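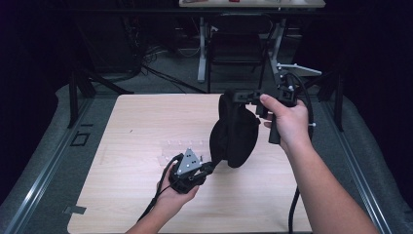 MEETING MINUTES

Findlow Makers Group, 10/22/26

We got going a little late, so I'll keep this quick. Minutes from February were approved with one fix (I had the room number down wrong, it's 743, sorry!).

Visit to Hiltuveo. Most of the meeting went to talking over our open day trip, and people had plenty to say. The handheld gripper demo was the big hit. You take one black gripper in each hand, cables running off past your wrists, and work over a wood tabletop with gray carpeted borders. The one we kept coming back to was the soft black fabric piece, hanging from the right-hand gripper with the left one right up under it. I thought cloth would be the easy part and I was wrong about that, at least when I tried! Several of us also liked the gray triangle plate with the white dots on top of the smaller unit, and we'd like to ask how it's used.

Complaints: the talk before the demo ran long, and parking on the Pryor side was a pain.

Follow-up visit. Agreed to ask for a second date, groups of 5 this time so everybody gets a longer turn. I'll write to them.

Lirkex kit. Still on back order. We put off the vote.

Budget. We have some $1000 left for trips. Van rental stays on the list, and dues go up to $10.

Next meeting: same room, bring your own mug.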